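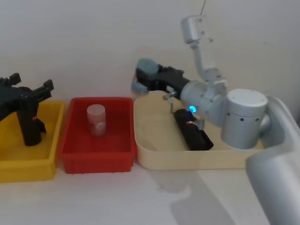 Markos Politis wrote to us that the Flurus 521 had gone through a full winter in his unheated garage without cracking, and that the only thing he would change is the label holder, which he would like to see on the short side as well as the long one.

We passed that on. For now the label holder is sold separately and clips over the rim wherever you want it, including the short side.

Flurus 521 Sorting Bin

The Flurus 521 is an open plastic bin for sorting and short-term storage in the home, the workshop or the back room of a store. It holds 27 quarts when filled level with the rim. It has no lid, no wheels and no handles that stick out, so it fits on ordinary shelving and can be pushed up against another bin without wasted space.

People buy it mainly for household recycling, craft supplies, returns and spare parts. It is also a good size for a mudroom, where it will take winter hats and gloves for a family of 4.

Colors

Yellow, red, blue and gray. Color is molded through the plastic, so a scratch does not show up as a different shade underneath. We try to ship orders of the same color from the same production run. If you add to a set a year or two later, expect a slight difference, most noticeable in the yellow.

If you are setting up a sorting station, pick your colors before you order. Many towns use their own color system for curbside collection, and it is easier on everyone in the house if the bins indoors match the carts outside. Your town's website will usually list what goes where. Rules on clear plastic containers, bottle caps and coated paper cups vary a lot from place to place, so check those first.

Material and cleaning

The bin is made of polypropylene. It can be washed with warm water and dish soap, or hosed out in the yard. Do not use a wire brush or a scouring powder on the inside. Both leave fine scratches that hold dirt, and after that the bin is harder to get clean. For sticky spots, fill the bottom with warm water and leave it for half an hour.

For label glue, rub in a little cooking oil with a paper towel, wait a few minutes and wash it off. Paint thinner and nail polish remover will dull the surface.

The bin is not meant for the dishwasher, and it should not be stored against a heater or on top of a running dryer.
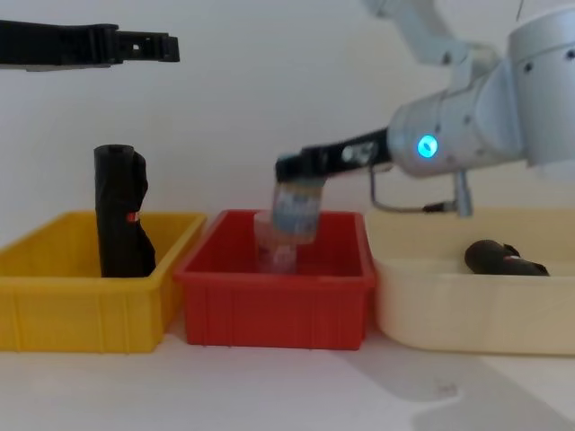
Setting up a sorting station

Put the bins at waist height if you have a counter or a table to spare. You will see what is in them, and you will not have to bend each time you drop something in. On the floor they work well enough, but they get kicked, and small children and dogs get into them.

Leave the bin you use most closest to the kitchen or the door. In most homes that is the one for bottles and cans. Paper can go farther away because it tends to be carried over in a stack once a day.

Rinse containers before they go in. They do not need to be spotless. A quick rinse and a shake over the sink keeps the smell down and means the bin itself only needs washing now and then. Leave space on the drying rack for the rinsed ones if your kitchen is small, and take them over in one trip.

Line the bins only if you have to. A liner hides the contents, slips down under the weight and has to be replaced. If you do want one, a 13-gallon kitchen bag is too big and will bunch at the bottom. A small wastebasket bag with a rubber band around the rim fits better.

Using it with the Ramuda tray

The Ramuda tray is a lower, open container we sell for things that are still waiting to be sorted. Batteries, keys, light bulbs, mail and whatever comes out of coat pockets can sit there until someone deals with them. It is shallower than the 521, so the contents stay in a single layer and small things do not get buried.

Chrysoula Sarantis runs a fabric store and keeps a Ramuda tray at the end of her cutting table for remnants. At closing time the larger pieces go into one bin for resale and the scraps go into another for quilters, who buy them by the bag. She labels her bins by fiber and not by color, which she says saves a lot of digging when a customer wants only cotton.

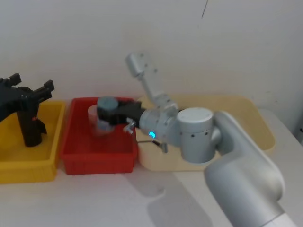 She also turns the bins upside down overnight after washing them, with one edge propped on a pencil so that air gets in underneath. We have started recommending the same thing. Fabric, paper and yarn will pick up any water left in the corners.

Stacking and storage

Empty bins nest. Do not nest them wet, as they can lock together. If two bins do stick, stand the pair in warm water for a few minutes, then twist gently while pulling. Prying with a screwdriver will damage the rim, and that kind of damage is not covered.

Full bins should not be stacked on one another. For stacking, look at the Lustar series, which has a lid and a stepped rim made for the purpose.

What is in the box

The 521 is sold singly or in a pack of 2. Both colors in a pack can be chosen when you order. Label holders, blank cards and the Ramuda tray are listed under accessories.

Delivery and returns

Orders go out from the Ndlovu warehouse on working days. Orders placed before noon normally leave the same day. In December allow extra time, especially for the red bins, which sell out before the holidays and are restocked as soon as the next run comes in.

Unused bins can be returned in their original carton. If a bin arrives cracked or warped, send us a photo of the bin and the shipping label and keep the carton until you hear from us. We will send a replacement or refund the price, whichever you prefer.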